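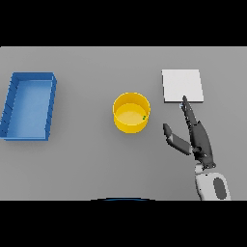

The Flurcombe germination records are a table of seed sowings made at the Flurcombe trial garden, typed up from paper sheets that go back to 1988. Each row is one sowing of one seed lot. Most columns explain themselves, but the container column uses codes that came from the original sheets and need a word of explanation. TR is an open, shallow tray with raised walls, the same general form as the blue one on the far left, and BN is an upright round bin like the yellow one near the center. PT is a pot and GR is open ground. The color of a container was never written down, so there is no column for it.

Files

sowings.csv -- the main table, 13 columns
lots.csv -- one row per seed lot, with supplier and year of harvest
species.csv -- names as written on the sheets, matched to the names in current use
notes.txt -- remarks from the margins, keyed by sheet number

All files are UTF-8 with commas between fields and a header row. Missing values are left blank. A zero in any count column is a real zero.

How the counts were made

The standard sowing was 100 seeds. Where a lot was too small for that, the number sown is given in the column "sown" and the percentage is worked out from it. A seed was counted as germinated when the first leaves were clear of the compost. Seeds that split and then rotted were counted as failed. The garden changed compost supplier more than once, and the Eberhard mix was used for most of the later sowings. The column "mix" says EB where this is known and is blank where it is not.

Temperatures are in Fahrenheit, read once in the morning from a thermometer on the greenhouse bench. They are not daily means and should not be treated as such.

Known problems

- The October sheets for several years were stored together and got damp. Some dates on them could not be read.
- "Cirkutitz" is the name of a lettuce strain, but on a few early sheets it is used for any lettuce. These rows have a question mark in the column "lot_ok".
- Duplicate rows exist where a sheet was copied out by hand and both copies were kept. We left them in -- the two copies do not always agree.
- Bench numbers changed when the greenhouse was rebuilt. Do not join old and new rows on bench number.

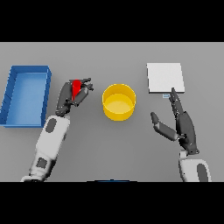 Can a percentage in the table be higher than 100?

It can, in a small number of rows. Some seeds, beet for one, come as clusters that send up more than one plant, and the early sheets counted plants. We kept those values as written. Rows counted this way have P in the column "method".

Use

The files may be copied and reused with credit to the Drerkton Seed Records Project. If you find a row that disagrees with the scanned sheet, send the sheet number and the row number, and say which value you think is correct. Corrections go into the next release and are listed in the change log.

Last updated: 2017-07-23

Home Data Sheets Change Log Contact

This site uses cookies to remember your settings. OK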